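Ticket: shared label printer prints blank labels
Opened by: Domingo Navarrete
Status: waiting on supplier

05/06/2026, first note
Okay, so the Zurndale label printer is at it again. I sent a batch of 30 shipping labels and got 21 good ones, then nothing but blank stickers until I hit cancel. No error on the little screen, it just sat there looking pleased with itself!

1. Restarted it
Off at the wall, back on, same thing. The test page came out fine though (it always does, that page is a liar).

2. Swapped the roll
I put in a fresh roll from the Baltico box. Ran the gap calibration twice and the blanks moved to the start of the batch, so that changed something, but I wouldn't call it better.

3. Driver
Ania on the help line had me remove the driver and put the older one back. She also spotted that my label length was off by 3 mm, which I'm pretty sure was me poking around in January. Fixed that, and the next batch was clean right up to the last few labels. So close!

4. Moved the job to the other PC
Same file, same printer, sent from the computer nearest the big table with the cardboard boards on it. Every label printed.

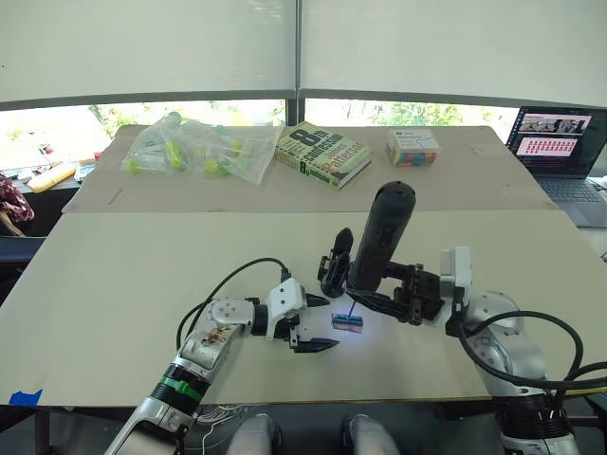

5. Still to do
Compare the spooler settings on both PCs, then send 100 labels from mine in one go. Dissanayake are mailing me a new cable as well, so please leave this ticket open until I've tried it.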